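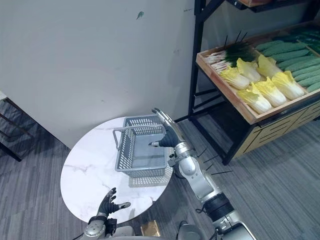 Photo: Sturkard floor team

1/ Robot fault story time! We've been teaching our two-armed grocery robot to handle a shopping basket, and this week it gave us the best bug of the whole project.

2/ It stopped dead with its fingers at the basket rim. No alarm, no error on screen, arms holding position. We hit the e-stop and went digging in the logs.

3/ The log should have had 3,141 joint readings from the right hand. It had 3,133. So 8 went missing, all in one burst, right before the freeze!

4/ First suspect was the Sitex hand driver. Innocent. It was a wrist connector that loses contact when the forearm rolls past a certain angle – a tiny wiggle and you can make it happen on the bench. I love a fault you can repeat.

5/ The part that bugs me is safety. Losing data should trip a stop AND tell us. Ours just sat there with the motors live. Until that's fixed, no hands near the basket unless power is off.

6/ New connector goes in tomorrow morning, plus a watchdog that cuts power after 2 missed readings. Then back to the cabbages!!

Filed under: Robots & Gadgets > Bug Hunts
Print this thread | E-mail this thread

Comments
claltovis_fan: Did you try strain relief on that cable? Fixed ours.
mopbucket: more cabbage content please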